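Week 5: Keeping a parts store

Handout for the Tuesday group. Bring it with you next week, as the exercise at the end carries on from it.

Last week we looked at how goods come in. This week is about where they go afterwards and how anyone finds them again. Most of the examples come from MacRitchie, a repair firm with a small store behind the workshop. The stock list there runs to 873 lines, of which 116 are computer parts.

## 1. Fixed and free locations

A **fixed location** means each item has its own place and nothing else goes there. Staff learn the layout quickly and can often see a shortage by walking past. The cost is space. If an item is out of stock its place stands empty.

A **free location** means an item goes wherever there is room, and the location is written down at the time. It uses space well but depends on the record. If the record is wrong the item is lost until the next full count.

Many stores use both. MacRitchie keeps fast-moving items in fixed places near the counter and everything else in free locations further back.

## 2. Location codes

A code should go from large to small: room, bay, shelf, position. So B-04-2-07 is room B, bay 4, second shelf, position 7. Points to watch:

- Number shelves from the floor up. If a shelf is added at the top, the old codes still work.
- Use leading zeros (04, not 4) or lists will sort in the wrong order.
- Leave out the letters I and O.
- Do not put the name of the item in the code.

Heather Niven took over the store with codes that named the supplier. When Vement stopped trading and its lines were bought from Silus, 345 labels had to be changed.

## 3. Small and delicate parts

Loose parts in a deep bin get scratched, bent and mixed up. For anything with contacts, pins or a polished face, use a holder shaped to the part. It should grip by the edges and leave enough room for a finger or tool to lift the part out.
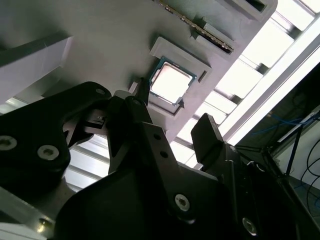
*Fig. 1. Processor in a grey holder.*

Static is the other concern. Circuit boards and chips in long-term storage should be in anti-static bags or boxes, and the person handling them should be earthed. Ordinary plastic bags and bubble wrap are not suitable. Keep the part number on the outside of the packing so that it need not be opened to be checked.

## 4. Counting

A **full count** is done once a year with the store shut. A **rolling count** takes a few lines each week, so that every line is covered over the year and the store stays open.

Value decides how often a line is counted. The usual method is to sort all lines by yearly value used and split them into three classes:

| Class | Share of lines | Counted |
|---|---|---|
| A | small, high value | monthly |
| B | middle | quarterly |
| C | large, low value | yearly |

When a count does not match, count again before changing the record. Then check the last few issues and receipts. Gregor Baird's rule at Liten was that the person who counted should not be the person who corrected the figure.

## 5. Exercise

Liten is moving to a store with 900 positions on open shelving. Using the stock list given out in week 4:

1. Decide which lines should have fixed locations and say why.
2. Write a code scheme that allows for a second room later.
3. Pick out the lines that need shaped holders or anti-static packing.
4. Draw up a rolling count for November.

Two sides of A4 at most. Tables are fine. Keep your workings for question 4, as we will use them when we do reorder levels.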